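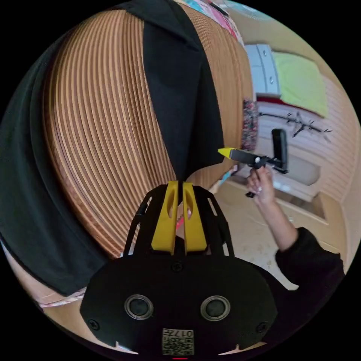

Print this page | E-mail this page

February
By the Gautam House Textile Care Office

The Milard Room at Gautam House is used for the sorting, folding and storage of household textiles. Large round baskets remain the preferred container for mixed cloth, and the woven one shown is of the ribbed type, in tan and brown, with black fabric draped over it and a patterned cloth in pink, blue and white showing along the rim. Readers who wish to borrow items for study should consult the notes at the foot of the page.

The woven basket. Baskets of this kind hold pieces that have not yet been assigned to a shelf. The small floral print at its right edge, in dark red and cream, belongs to the group of printed remnants received from the Stineo estate.

Black cloth. Dark fabrics are sorted separately from prints and are folded with the right side inward. Lint is removed with a soft brush before storage. Lengths wider than 54 inches are rolled on tubes and kept in the adjoining closet.

The white dresser. Drawers with small knobs stand at the upper right of the photograph. They are reserved for finished linens, napkins and pillow covers. Each drawer is lined with plain cotton, and the lining is changed every 8 weeks.

Light green cloth. The piece lying beside the dresser is one of 4 table covers on loan from Raltico Hall. The covers will be returned at the close of the term. Borrowers are reminded that they may be pressed on a low setting only.

The rail. Small black hooks hang from a dark metal rail on the white slatted wall. Hooks are provided for aprons, bags and items awaiting repair. Damp articles should be taken to the drying room on the lower level.

The light wooden cabinet. Its pale panels will be familiar to those who knew the room in its former location. Patterns, spare labels and sewing supplies are stored inside. The key may be obtained at the front desk.

Floor and rug. The beige tile is swept each morning before sorting begins. The patterned rug is taken up for cleaning twice a year, and the room is closed on those days.

Notes for borrowers. Loans are made for 30 days and may be renewed once. Items should be returned folded, in the bag supplied, with the loan slip attached. Requests to view the Stineo remnants should be made in writing to the Textile Care Office.

Print this page | E-mail this page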